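The Cele Method had been published for five months before anyone at Stillow noticed it was named after a cat.

"It says here it stands for Contact, Estimate, Lift, Evaluate," said Diane Cormier, who had come from the funding office in Westcombe with a folder.

"It does stand for that," said Amrit Fortin. "Now."

The idea was simple, and it had cost two years. You let the robot sort batteries from one bin to another, and you did not tell it which grasps were good. It had to work that out from the slips. Every slip went into the log with a number, and at the end of the night Lucie Girard read the log with a pot of tea and wrote "hm" in the margin. There were eleven notebooks of this.

The paper promised 1000 trials. They had run 1037. The extra 37 were the trouble.

"Which ones do you throw out?" asked Diane.

"None of them," said Lucie.

"Then why does the abstract say 1000?"

Amrit looked at Lucie. Lucie looked at the succulent. The abstract said 1000 because Colleen Kennedy had written it in October, when they were on trial 412 and everyone felt sure they would stop when they got there. Then the thing had started getting better. Between 1000 and 1037 it dropped one battery. Who turns off a machine that is having the best night of its life?

"So the result is better than the paper claims," said Diane slowly.

"A little better."

"I have driven ninety minutes to investigate a group for doing too well."

"There's parking money in the budget," said Amrit.

She wanted to see it, so Lucie opened the folder on the big monitor. Diane had expected charts. She sat down without taking off her coat.
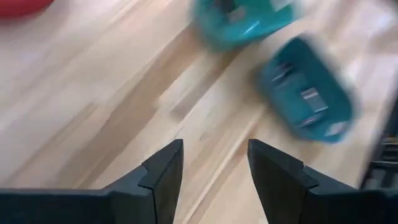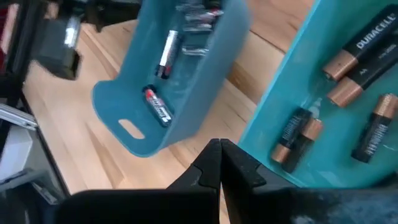
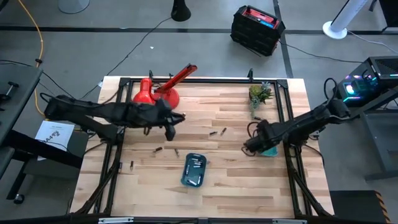 "And it learned all this from dropping things," she said at last.

"From being told it had dropped things," said Lucie. "Dropping alone teaches you nothing. Ask Amrit."

Amrit had once lost a full tray of Trureo sensors down the back stairs, and he felt this was not the time.

Diane turned a page in her folder, then turned it back. The form had a box for Underreporting and a box for Overreporting, and the note beside Underreporting said to attach a statement of harm.

"Was anyone harmed?"

"Colleen had to redo a table," said Amrit.

Diane wrote that down. She wrote for longer than the sentence seemed to need — he counted four lines — and then she asked what had happened on the one drop, the one after 1000.

Lucie found the notebook. Trial 1022, 3:40 in the morning, right arm, good contact, good estimate, lift started clean. Under Evaluate she had written "hm" and underlined it twice.

"What does that mean?"

"I was hoping you wouldn't ask," said Lucie, and went to put the kettle on.

Contact: Stillow Stories, Westcombe | © All rights reserved | Back to top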